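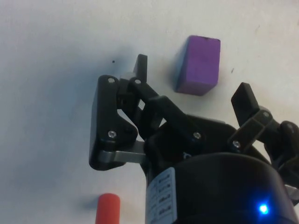
Purple block and red cylinder on a pale tabletop

About Us

Hi, I'm Demetrio Toledo, and I run Gretetti, a small canoe outfitter and lakeside lodging place on the north shore of Lake Gutadum. If you've called to ask whether we allow dogs, you've probably talked to me already (yes, we do, bring the dog!).

I grew up a short drive from here, moved away for work like most of my class did, and spent a lot of years in hotel reservations for a company that put carpet in everything. I was fine at it. But every summer I'd come back to paddle for a week, and every summer I'd go home crankier than the last. When the old fishing camp came up for sale I drove up in April to look at it, with snow still lying behind the boathouse and the dock sitting sideways in the ice, and I made an offer before lunch. My sister still brings this up at Thanksgiving.

What we've got now is six cabins, a boathouse, a bathhouse with really good water pressure, and 600 feet of shoreline. The two cabins with their own names are Moya and Isska. Moya is the big one, with the wraparound porch and the loft that kids always claim before the car is unloaded. Isska is down by the cove and it's tiny, one room and a woodstove, and people who stay there once tend to ask for it again, so if you want it in peak season please write early. The other four just have numbers on the doors. I keep meaning to name them and then somebody needs a paddle.

The outfitting side grew out of the lodging side. Guests kept asking where they should go, so I'd draw them a map on the back of a receipt, and then they'd ask if I could pick them up at the other end, and pretty soon I owned a van and a trailer. These days we do day rentals, overnight trips down the outlet river, and a two-night loop through the upper ponds that is my favorite thing we offer. You don't need experience for the day rentals. For the loop I'd like you to have carried a canoe at least once in your life, even across a parking lot, so you know what you're in for. The longest portage is 128 rods, which sounds quaint until you're on it with a food barrel.

We pack the food if you want us to. It's plain stuff and lots of it: oatmeal, chili, cornbread mix, the good cheddar. Tell us about allergies when you book and again when you get here, I'd much prefer to hear it twice.

A few things people ask me about all the time. There's no TV in any of the cabins. There is Wi-Fi on the office porch, and it's slow in the evening when everyone is out there sending pictures of the sunset. Cell service comes and goes depending on your carrier and, I swear, the wind. The road in is gravel for the last stretch and any regular car can handle it if you take it easy. Bring a flashlight, bring real shoes, and bring more socks than you think.

We're open from ice-out until the leaves are down, and I spend the winter fixing canoes and answering email. Reservations for this season opened on 3 February 2025, and I go through the requests in the order they come in. If your dates are full, ask to be put on the waiting list. Plans change and I do call people.

The best way to reach me is the form on the contact page. You can also phone the office, but if I'm out on the van run it'll ring and ring, so leave a message and I'll get back to you that evening. Hope to see you on the dock!

Demetrio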